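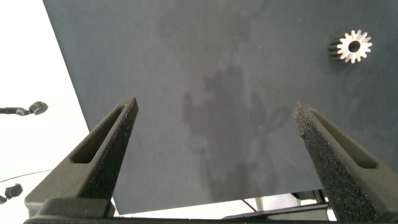
Can Skitano really pick up after your night shift?

The pitch from Vorov is simple enough. You rent an arm, you pay for the Skitano software by the month, and small parts get sorted without anyone writing a line of code. Zuturport, which sells the package here, says a shop can be running in 80 minutes. It took us until the next afternoon, and that was with one of their own people on the phone.

The demo piece is a spur gear, a small metal one with short teeth and a round bore. Sales teams love a gear. It looks like real engineering and it doesn't squash. But it is also shiny, and shiny parts are where cheap vision systems go to pieces. Put one on a dark, matt table with nothing else near it and you have made life about as easy as it gets. I would like to see the same trick in a bin of swarf.

Oisín Fahy runs a gearbox repair shop, Rosser, and had the kit on trial last September. He logged 208 picks over the month before he stopped bothering. "The ones lying flat were fine," he told me. "Stand one on its edge and you'd be there all day." He sent it back.

The fingers are a fair design, black and slotted, and rough enough on the surface to give me some hope for oily parts. Spares are 35 pounds each, though, and the brochure won't say how long a pair should last – I asked twice.

Then there is the monthly fee, which Zuturport will only quote after a site visit. Ask for it in writing, and take your own parts to the demo.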